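Equipment Planning Analyst, Laundry Automation
Skaltoris – Dollthorpe site
Full time, on site, start in September

Position summary

Skaltoris operates two-arm mobile robots for textile handling in shared laundry rooms. The Dollthorpe site is preparing its next equipment purchase and needs one analyst to own the plan from requirements through acceptance. The position reports to Ese Tamuno, Head of Operations Planning, and works daily with the test group under Radomír Zelenák.

The current budget was built from vendor quotes and a spreadsheet inherited from the pilot. It covers the arms, bases and grippers adequately. It does not handle spares, cabling, downtime or room preparation at a level that finance will accept for the next cycle. Correcting this is the first assignment.

Scope of work

The analyst will maintain the equipment register, now at 486 line items, and reconcile it against purchase orders and the stockroom. Each item needs a replacement interval, a lead time and a named second source where one exists. Items without a second source are to be flagged and priced for buffer stock.

The analyst will write the comparison between the Vendeck and Briggs proposals. Both vendors have quoted on the same requirement, but the quotes are structured differently: Vendeck bundles service hours with the base unit, Briggs prices them separately and charges for travel. A cost-per-operating-hour figure is required for each, with the assumptions listed so that they can be challenged.

Time on the test floor is part of the job. Expect to spend mornings from 8:30 with the operators, recording stoppages by cause and matching them to parts consumed. The main test task is moving garments between a basket and a front-loading washer, and most of the wear data in the plan comes from it.

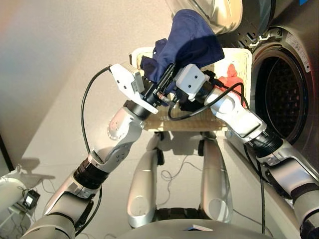

Stoppage records are kept per shift and closed out the same day. The analyst is responsible for the cause codes, which at present overlap. Cable wear, for instance, can be entered under three different codes depending on who is logging, and the spend forecast for harnesses is unreliable as a result. A revised code list is due by the end of the first quarter in post.

Room preparation is budgeted separately from the robots. This includes washers, baskets, test garments, power outlets, floor work and lighting. The washers are retail models, and their replacement schedule has never been written down. The current allocation for consumables is $2000 per room per quarter – the analyst will be asked to confirm or revise it.

Required

Three or more years in equipment planning, procurement or maintenance budgeting, in any industry that runs electromechanical equipment on a duty cycle.

Working knowledge of total cost of ownership models, including depreciation, service contracts and spares provisioning.

Ability to read a wiring diagram and an exploded parts drawing well enough to check a bill of materials against the unit.

Spreadsheet skills to the level of building a model that another person can audit. Basic SQL.

Clear written English. Most of the output of this position is documents.

Useful but not required

Experience with robot arms, end effectors or mobile bases. Experience negotiating service terms. Familiarity with commercial laundry equipment. Programming is not part of the role, and candidates will not be tested on it.

Conditions

This is a permanent position with a probation period of 6 months. Hours are 8:30 to 5:00 with an unpaid half hour for lunch. Remote work is limited to budget close – the register and the stockroom checks cannot be done off site. Closed-toe shoes are required on the test floor. Occasional lifting of boxed parts is involved; a cart is provided. Travel to vendor sites is expected twice a year and is paid by the company.

Salary is set by grade and is stated in writing before the first interview. Benefits follow the standard Skaltoris schedule.

How to apply

Send a résumé and one page describing an equipment budget you prepared or took over. State the size of the budget, what was wrong with it, and what you changed. Confidential figures may be replaced with ratios. Cover letters are not needed.

Use reference 226 in the subject line. Applications without the reference are filed under general inquiries and may not be reviewed in time.

The selection process has two stages. The first is a video call with Ese Tamuno. The second is a half day on site, consisting of a floor walk with Radomír Zelenák and a written exercise using a reduced copy of the register. Travel costs for the second stage are reimbursed against receipts.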